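Chapter 7
Clearing the Table: Household Chores as a Test of Machine Skill

The question of whether a machine can do a chore is usually asked in a form that cannot be answered. "Can it tidy a desk?" leaves out the desk, the objects, the time allowed and the number of failures a person would put up with. The early chapters of this book treated factory tasks, where these terms are settled in advance. A part arrives in a known place, in a known pose, and the fixture takes up most of the error. In the home there is no fixture. The objects lie where they were dropped, and most were designed for a hand with five fingers and a good sense of touch.

This chapter takes one small chore, the sorting of desk items and a few kitchen items on a table, and follows it through sensing, grasping and placing. The chore is dull, and a child of seven could finish it in a couple of minutes. It was chosen because its parts recur in nearly every other job in the house: picking up thin things, setting bottles upright, putting small goods into baskets and fruit into bowls.

7.1 The thin object problem

A two-finger gripper closes along a single line. For a box or a can this is enough. A pen lying flat is harder, because its barrel is slim and the fingertips must come down almost to the table before they can close below its widest point. If they stop a few millimeters high, they squeeze the upper part of the barrel and push the pen down or away. If they go too low, they press on the table, and the arm either halts or bends something. 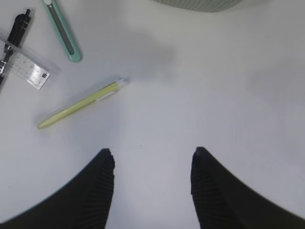
Figure 7.1. Wrist view over the table. Both fingers have ribbed inner faces; the light-colored pen lies ahead of the opening.

The wrist view is good at judging the gap between the fingers and poor at judging height. For this reason most systems pair it with a second, fixed view from the side. Combining the two is treated in Section 7.3. The reader should note for now that clear plastic, such as a ruler, gives weak edges in either view, and that a depth sensor may report the table in place of the object lying on it.

Harari's rule of thumb, which we use in the exercises, states that a thin object should be approached with its long axis square to the closing direction, and that the allowed height error is one quarter of the object's thickness. The rule is conservative. It was drawn from a set of 207 grasps on pens, spoons and keys, and it says nothing about objects that overlap.

7.2 Clutter and order of work

Overlap is the first source of trouble that cannot be solved by a better grasp alone. When one item rests on another, the order of removal matters, and a planner that treats each item by itself will sooner or later drag two things at once. Of the three black pens in Figure 7.2, two lie across the ruler, so the ruler should wait until both have been moved. The pear, standing well clear of its neighbors, can be taken at any point. A bottle on its side is a different case again: it can be reached freely, but the wrist must turn through a large angle to stand it up, and the water inside shifts as it does so.
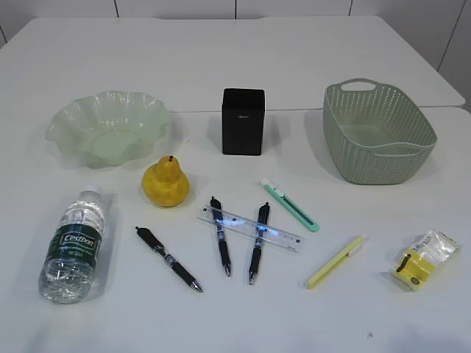

Planning the order of work can be stated as a graph. Each object is a node, and a directed edge runs from an object to whatever it rests on. Any order that respects the edges is allowed, and the planner may then choose among the allowed orders by travel distance. On the table used here, the black pens and the ruler supply the only edges that matter for the first moves, while the empty bowl and the empty basket serve as goals and do not need to be lifted. Camacho and Lozano give the general form in Appendix C, with a proof that the graph has no cycles when all contacts are simple supports. Interlocked objects - two forks, for instance - break this assumption.

7.3 A trial record

The following notes are reprinted with small cuts from the Arellano bench log, kept by Azucena Camacho and Xóchitl Lozano. 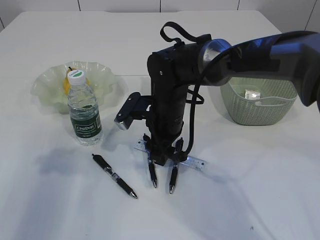 TILTWOOD, June 29, 2022

Bottle upright. Fruit in bowl. White box in basket. Ruler and black pens still on the table. Session limit is 26 minutes, as before. Pusotov planner, default settings, fixed view and wrist view both on. Height offset left alone after the morning check. Note for the next series: score each object separately and record every human touch, including the ones made to save time.

The last line of the note deserves attention. A published success rate often hides the help that was given between attempts. In this book a trial counts as unaided only if no person touches the table, the objects or the arm from start to finish. Some 200 trials are needed before small differences between two methods can be taken seriously, and few household studies reach that number under one set of conditions.

With this definition in hand, the opening question can be put in a usable form: for a given set of objects and a fixed time limit, what fraction of trials ends with every object in its assigned place, unaided? Section 7.4 sets out the scoring sheet and works through the first part of the chore, beginning with the bottle.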